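Taller compartido Kirnetti
Apuntes de la unidad 2: celda de desmontaje de ordenadores con brazo robótico
Responsable: Haziq Pasaribu

2.1 Objeto de la práctica

El proyecto Skovirance consiste en montar, con medios de taller, una celda capaz de retirar y reponer componentes de un ordenador de sobremesa. En esta unidad se fija el origen de coordenadas de la mesa, se coloca la torre y se registran los puntos de aproximación. La inserción del procesador queda para la unidad siguiente.

2.2 Colocación de la torre

La torre se tumba sobre la mesa ranurada de aluminio, sin el panel lateral y con el interior hacia arriba. El chasis no debe moverse entre una sesión y otra. Si se desplaza, se repite la calibración completa; corregir puntos sueltos a mano introduce errores que luego no se localizan.

Antes de habilitar los motores:
Ordenador desconectado de la red.
Cables externos fuera del recorrido del brazo.
Velocidad limitada al 13 % en modo manual.
Parada de emergencia probada por quien vaya a mover el brazo. 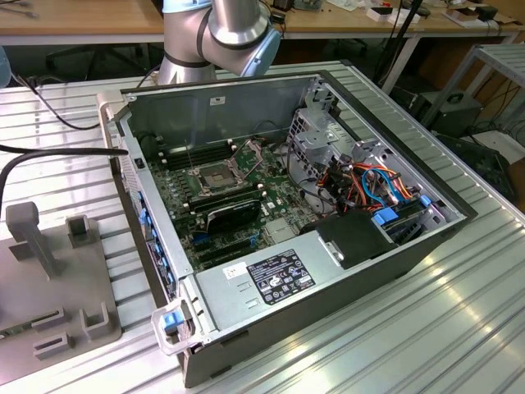 El sistema de referencia de la pieza se define con tres puntos: origen, un punto sobre el eje X y otro en el plano XY. Conviene tomarlos sobre la chapa del chasis. Los plásticos ceden al apoyar la punta de medición y falsean la altura.

2.3 Puntos de aproximación

Cada operación lleva un punto de aproximación situado 78 mm por encima del punto de trabajo, con la misma orientación de herramienta. Los desplazamientos entre zonas de la placa se hacen siempre a esa cota. El descenso es lineal; no se admite interpolación articular por debajo de la cota de aproximación.

Zócalo del procesador: con la palanca levantada, los contactos quedan expuestos. Ninguna trayectoria de prueba pasa por encima.
Ranuras de memoria: se registra un punto por extremo y se calcula el eje.
Jaula de unidades: los cables SATA son flexibles y no figuran en el modelo de colisión. Se define un volumen prohibido que los envuelva.

2.4 Entrega

Fichero de puntos en formato Flarnex, con el error medido al volver al origen tras 1000 ms de espera. Se adjunta el esquema del volumen prohibido, acotado en milímetros.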